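25 October 2021

Quick one, dinner's in 2 minutes and I said I'd post something before the month ran out.

So, the table. Finally got the white table to a state I can live with. Those of you who were here in April will remember the state of it then: post, a jar of dead pens, half a jigsaw, the good scissors under everything. I've been putting it off for ages. Did it in one go in the end, radio on, tea going cold.

Main change is paper. I used to work straight onto the tabletop and then moan about marks. Now it's one big white sheet, laid down first, before anything else comes out of a box. Shakuntala Bisht told me to do this back when we shared a desk at Jallgate and I nodded and ignored her. Sorry Shakuntala. You were right, it's so much nicer to work on. Anything coloured just jumps out at you, and when it's filthy you fold it up and it's gone.

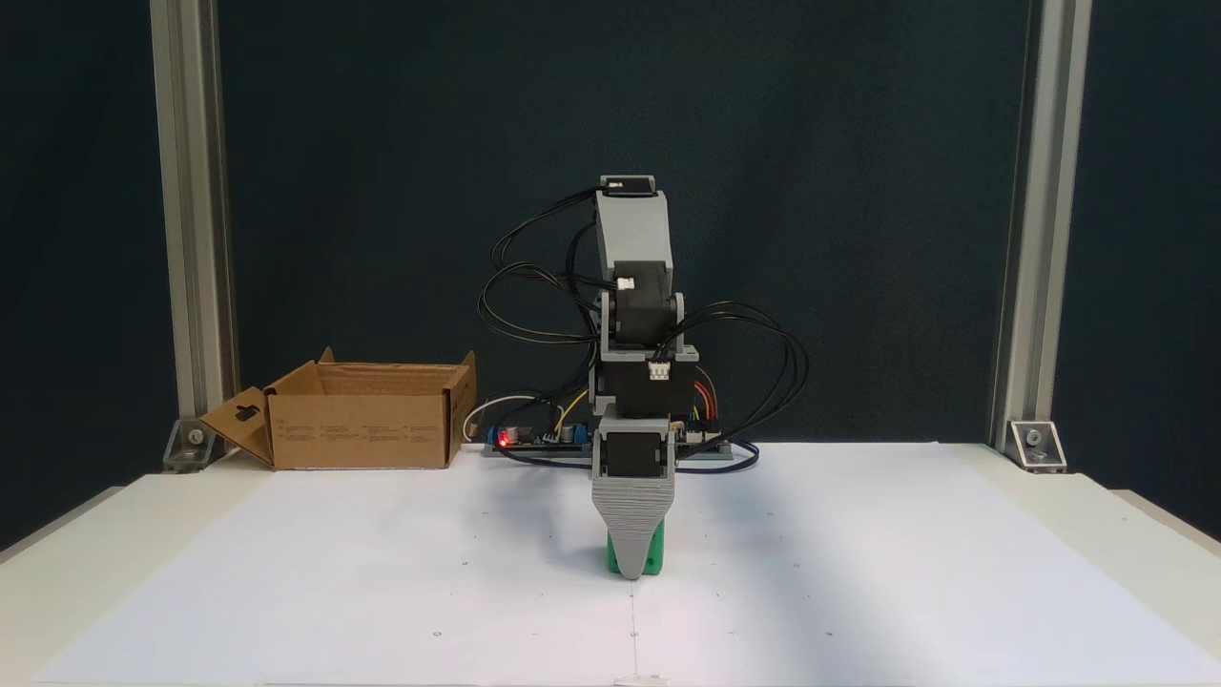

Green on white. Couldn't lose that if I tried.

Buy the big pad, is my advice. Mine's from Nornach, 30 sheets, and I've used 19 of them already which tells you something about me. I did try the roll first. Don't. It curls, you end up weighing the corners down with mugs, then you knock a mug, then it's a new sheet anyway and a wet sock. Flat sheets every time. Keep them under the bed or behind the wardrobe, anywhere they won't get bent.

Other thing. Dark behind the table helps my eyes no end, specially in the evening with the lamp on. I'd always assumed pale everything would feel bigger and cleaner. It does feel bigger. It also gives me a headache by eight o'clock. Dark behind, white underneath, much calmer. Pale still has its uses though, and I go back and forth on it.

Rules for the table, such as they are:

- paper down first
- no food (tea allowed, on the windowsill)
- one job out at a time
- nothing lives there overnight unless it's drying

I've already broken the last one twice. The tea one I break daily.

Boxes next. I bought the Citness ones with the clip lids, the shallow ones, and they're fine, lids a bit stiff. Labelled them all with masking tape and a marker because the posh labels fell off the last lot inside a week. Threw out a whole carrier bag of odds and ends while I was at it. Leads for phones I haven't owned since school, a plug with no pins, 200 paperclips in a margarine tub. Who was I saving them for?

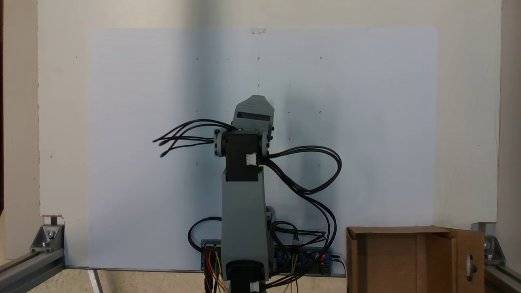
Then there's the question of putting paper up as well as down. Tried it over a pale board and I'm a convert. You get somewhere clean to look at, and you can scribble on it if the mood takes you, measurements or a shopping list or whatever. Masking tape at the corners will do but press it down properly or teh whole thing peels off in the night and frightens you. Ask me how I know. If you've got a board you don't care about, drawing pins are better.

Still to sort: the chair, which squeaks. The lamp, which leans. And the drawer on the left that only opens if you lift it a bit and swear. I had a look at one of those Pal trolleys, three shelves on wheels, but it's a lot of money for somewhere new to dump things and I know what I'm like. Maybe after Christmas.

If anyone has a trick for getting old sticky tape marks off a white top without wrecking the surface, comments are open. I've tried washing up liquid and a bank card. Got most of it, not all. Somebody said cooking oil? Bit nervous of that near the paper to be honest.

Right, potatoes are boiling over. More next time, probaly the drawer.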